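Noticias del club: Sterkstead cambia de entrenador

Desde el martes 8 de octubre, el primer equipo de Sterkstead tiene nuevo entrenador. Se llama Angus Sheehan y viene de Mirkton, donde trabajó seis temporadas con los juveniles. Sustituye a Murray Hollis, que dejó el cargo después de la derrota en casa contra Cusness.

Para muchos socios la decisión ha llegado tarde. El equipo tiene 10 puntos y ha recibido 19 goles, demasiados para una plantilla que en abril todavía luchaba por subir de categoría. Yo pienso que la culpa no es solamente de Hollis. En verano se marchó Hemi Mahuika, nuestro mejor defensa central, y no se fichó a ningún jugador de su nivel.
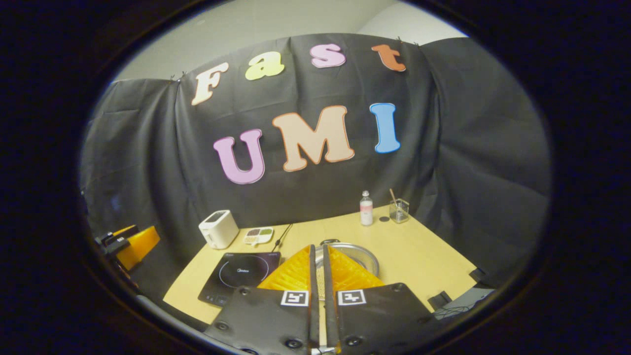 Sheehan ha dicho que quiere jugar con una línea de cuatro y con los laterales menos adelantados. También quiere recuperar a Huia Henare, que este año ha jugado casi siempre por la banda izquierda y no está cómoda allí. En Mirkton él la conocía de los entrenamientos mixtos y la utilizaba como mediapunta, detrás de la delantera.

El primer partido será fuera, en el campo de Rutherford, que es pequeño y tiene el césped bastante irregular. Los visitantes disponen de 200 entradas y se pueden reservar con Lurdes Paiva en la oficina, por la tarde. Quien desea viajar en el autobús del club debe decirlo en el mismo momento de la reserva. Los menores de edad viajan acompañados de un adulto.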